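Laller Evening Classes – Packing and Wrapping, Handout 4
Long and Awkward Parcels
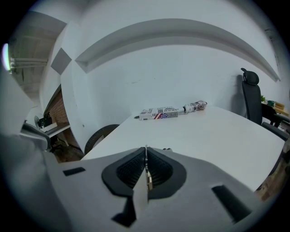
A remark came up in the August group that newsprint-style paper is all very well for a box, but who would trust it on anything round? It's a fair worry, and one I had myself for years, so we shall spend most of this session on it.

Start with the box, which is the easy half. Lay your paper flat, keep your folds sharp, and if there is a flag or other large design, do take a moment to bring it square to the front face before you tape anything down – I have rushed this more often than I care to admit!

The cylinder wants more patience. Roll printed paper round it first, then clear plastic over the top, and don't fret about crinkles. Watch for points at either end, as a tip will find its way through a single layer, and fold a small pad of scrap over it.

For practice, cut a sheet 600 mm by 400 mm. Please bring your own scissors next time, and a roll of tape if you have one.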